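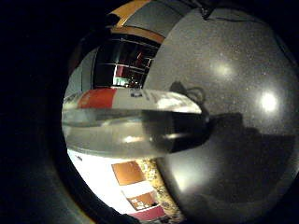

**Storing half-used bottles on their side — is it ever okay?**

Posted by **Odau** in Kitchen & Pantry

Hi all, hoping someone can settle this for me. Our kitchen bench is tiny and the cupboard over it is worse, with a shelf so low that anything taller than a jar has to go in lying down. So my bottles end up on their sides, either in the cupboard or just along the bench while I'm cooking, and I've started wondering if that's a bad habit.

I'm mostly talking about clear plastic bottles with a screw cap, part full. Vinegar, cordial, the barley water I make up in summer, that sort of thing. I had one leak in August and it went right under the toaster and down the gap beside the stove. I was scraping sticky stuff out of there with a butter knife for ages, and I still don't think I got it all.

My questions, I suppose:

- Is it only the leaking I should worry about, or does lying flat do something to what's inside?
- Does vinegar wreck a speckled benchtop if it sits there overnight? I rent, and I have no idea if mine is real granite or the laminate kind.
- Any tricks for stopping them rolling? Mine head for the edge every time I bump them.

I did look at buying one of those wine rack things but they wanted 49 dollars for it and it only fits skinny bottles. Thanks in advance!

---

**Allach**

I've got a short cupboard too so I feel your pain! I kept bottles lying down for years and mostly got away with it, but there are a few things I'd do differently.

A screw cap that has been opened a lot doesn't seal like it did on day one. The thread gets gummed up with dried cordial or sauce, you think you've done it up tight, and it's really sitting a bit crooked on the sugar. Wash the cap and the neck in hot water and dry them before you lay the bottle down. Then test it — put it on its side on a bit of paper towel for an hour before you trust it in the cupboard. If there's any wet spot at all, that one stays standing up.

The other thing is how full it is. If it's nearly empty you can sometimes prop the neck up on a folded tea towel so the liquid stays down the base end and never touches the cap at all. With a fuller bottle you'd need to tilt it so far that you may as well stand it up.

As for what's inside, vinegar won't care which way up it is. Your barley water will settle and go cloudy along one side, but give it a shake and it's fine. It should be in the fridge anyway, and I wouldn't keep homemade stuff more than a few days no matter how you store it. Anything fizzy I'd leave upright, just from bitter experience with ginger beer.

For the rolling, I cut up some of that rubbery shelf liner. I bought a roll 40 centimetres wide from the discount shop and it did both shelves with a strip left over for the bench. A baking tray with a lip works as well and it catches drips, so that's what I'd use in the cupboard. Caps all facing the front so you can see trouble starting.

---

**Hao**

Just move the shelf?? Most of them sit on little pegs.

---

**Prasitico**

Bit of a follow-on about the benchtop, as I made a mess of mine in the last place.

Check the edge near the sink or wherever there's a cut-out. If you can find a seam, or a thin brown line where the top sheet meets the edge, it's laminate. Stone feels cold when you put your wrist on it first thing in the morning, and the flecks go right through to the edge instead of stopping. You can also have a feel underneath at the front, where laminate usually has bare chipboard.

On laminate a splash of vinegar is no drama if you wipe it up, but don't let it pool over a join. The board underneath swells and it doesn't go back down. Mine came up in a ridge and I lost 70 dollars of my bond over it, so I'm a bit of a bore on the subject now. On granite the acid can take the seal off and leave a dull patch, and on marble it'll leave a mark pretty quickly. I'd keep vinegar on a tray whichever one you've got.

Also, keep them well away from power cords. I used to have the kettle cord trailing across the same bit of bench where I laid bottles down, and one slow drip followed it all the way along to the wall. Gave me a proper fright.

What I do now is decant. I pour the big bottles into short 500 mL ones as soon as I get home, write what it is and the month on a bit of masking tape, and the big one lives under the sink standing up. It's a little more mucking around — but everything fits on my low shelf and I haven't had to clean behind the stove since. Not food in the same cupboard as the cleaning stuff though, mine's got a divider.

---

**Odau**

Thanks everyone! Found the brown line near the sink so it's laminate. Hao, I checked and the shelf is screwed in, worse luck, and the landlord is funny about that sort of thing. Going to try the baking tray first and wash all the caps tonight. Two of them were disgusting.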